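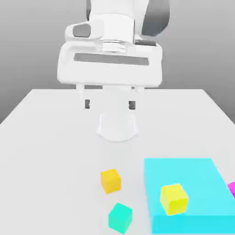

Page last changed: 1 Apr 2019

Factory survey notebook - Jevstead regional index, rerun of the January round

Picking up from the previous entry. The new orders balance for January still does not match between the old spreadsheet and the Grandley script. Output and employment match to the last digit we publish. Stocks of purchases match after rounding. New orders is off, always in the same direction, and the gap is bigger in the Carnska subpanel than in the rest.

Setup as before. Panel is 400 plants, 300 usable replies in the January round. Each reply is up, same or down against the month before. Index is the weighted share of "up" plus half the weighted share of "same". Weights are by sector and size band, taken from the Hviid table. No seasonal adjustment at this stage; I want the raw numbers to agree before touching the factors.

Checks made, in the order I made them

Input file. Compared the reply file the spreadsheet reads with the one the script reads. Same rows, same plant IDs, same answers. Sort order differs but nothing downstream depends on it. I sorted both by ID anyway and reran. No change in either result.

Blank answers. A plant that returns the form but skips one question counts as a usable reply for the others. The spreadsheet leaves the cell empty and drops the plant from that question only. The script does the same, but reads "n/a" typed into the comment field as a blank answer even when the box itself is ticked. This looked promising. Only the exports question has any such comments in January, so it cannot be the cause of the new orders gap. It is a bug all the same and I have added it to the list at the end.

Rounding. The spreadsheet rounds the sector shares before weighting them. The script carries full precision to the end. Switched rounding on in the script for a test run. The result moved, by much less than the gap, and the wrong way. Switched it off again.

Weights. Here is the problem. The Hviid table exists in two versions in our folder, with the same file name in different subfolders. The spreadsheet has the older one pasted in as values. The script reads the newer one. They differ in the food processing and metal goods rows, where the size bands were redrawn. Medium food plants got a lower weight and large metal goods plants a higher one.

That by itself should shift all questions and not only new orders, which is why I had ruled it out too early last time. Went back and looked at the answers by cell. In January the large metal goods plants answered "same" on output and employment at nearly the same rate as the panel as a whole, so moving weight toward them leaves those two indexes where they were. On new orders they mostly answered "down". Carnska has most of the large metal goods plants, so the subpanel gap is bigger. It fits.

Confirmed by pointing the script at the older table. New orders now matches the spreadsheet at panel level. Pointed it back, and pasted the newer table into a copy of the spreadsheet. Also matches. I did not overwrite the original spreadsheet.

Carnska subpanel after the fix

Still a small difference. Smaller than the rounding effect, but I would like it to be zero. Went through the subpanel plant by plant for the food and metal cells.

There are 6 plants coded to Carnska in the spreadsheet and to "rest of region" in the script. All of them have a postal address on the boundary road and a site inside the district. The spreadsheet was coded by site, by hand, some years back. The script codes by postal address through the lookup file. The survey notes say plant location means the place where production happens, so the spreadsheet is right and the lookup is wrong.

Added an override file with those plant IDs and made the script read it after the lookup. Subpanel now matches on every question. The regional total is unaffected, as it should be.

I have not checked the other districts for the same fault. The totals agree, which says nothing about plants that were moved from one district to another. Needs a pass through the full list by someone with the site register open.

Supplier delivery times

Looked at this while the files were open. The question is inverted before it goes into the composite: longer delivery times push the composite up, on the usual reasoning that busy suppliers are slow suppliers. Both versions invert it once. Good. However, the script's chart output plots the inverted series under the label "delivery times", and the table output prints the series before inversion under the same label. A reader putting the two side by side would see the line go down while the column goes up. The spreadsheet avoided this by having no chart.

Proposal: chart the series as printed in the table, and put the word "inverted" in the composite's component list only. Not done yet.

Late replies

Question carried over from the last entry: does it matter where we cut off? For January the reply file has a received date on each row, so I ran the index on what was in at the first cutoff and again on the full file.

Output: no visible movement.
New orders: slightly lower on the full file.
Employment: slightly higher on the full file.
Purchase prices: no visible movement.
Delivery times: moved more than the others, lower on the full file.

The late group leans to the small size bands in every sector. After weighting they carry little, so even a lopsided set of late answers does not do much. Delivery times is the exception because the late plants in the chemicals cell all gave the same answer and the cell is thin. One plant either way would have changed it. I would not read anything into it.

One round is no basis for a rule. For now: keep the first cutoff for the flash figure, use the full file for the final, and log the difference each month so that there is something to look at later.

Seasonal factors

Not rerun. Only noting the state of things. The factors in use were estimated on the series with the old weights. With the new Hviid table the history should be recalculated and the factors estimated again, otherwise the adjusted January number mixes the two. The history recalculation needs the old reply files in the current layout, and the earlier ones are still in the layout with output and orders in one combined column. The conversion script for those exists but stops at the first row with a missing sector code.

Ran it on the oldest file to see how bad it is. It stops early. Filled the missing codes by hand from the panel list for that file and it went through. The remaining files are probably no worse, though they have not been opened.

Until that is done, the adjusted series should stay on the old weights throughout, and the unadjusted series can move to the new ones. The two will not be comparable in the meantime. This has to be stated in the table notes - in the notes under the table itself, as the methods page is not what people read when they copy a number out.

What changed in the folder today

Weights: both versions renamed so the file name carries the version. Old one moved to the archive subfolder.
Script: now prints the name of the weights file at the top of every output.
Script: reads the location override file after the lookup.
Spreadsheet: original untouched, copy with the newer weights saved next to it.
Outputs: January rerun saved for the whole region and for Carnska, each with old and new weights.

Open

"n/a" in the comment field wiping a ticked answer. Fix before the next round; check whether earlier exports figures were hit.
District coding for everything outside Carnska.
Label on the delivery times chart.
Conversion script: skip and report rows with a missing sector code instead of stopping.
History on the new weights, then factors.
Ask Grandley whether their copy of the weights is the newer one. Their January sheet for Jevstead shows new orders on the old basis as far as I can tell, but they publish to fewer digits and it could be either.

The thin chemicals cell could be merged with plastics for weighting. Tried it on January only. Delivery times calms down, and purchase prices picks up a movement it did not have before, from one large plastics plant. Left the cells as they are. Test outputs are in the scratch folder and can be deleted once the next round is in.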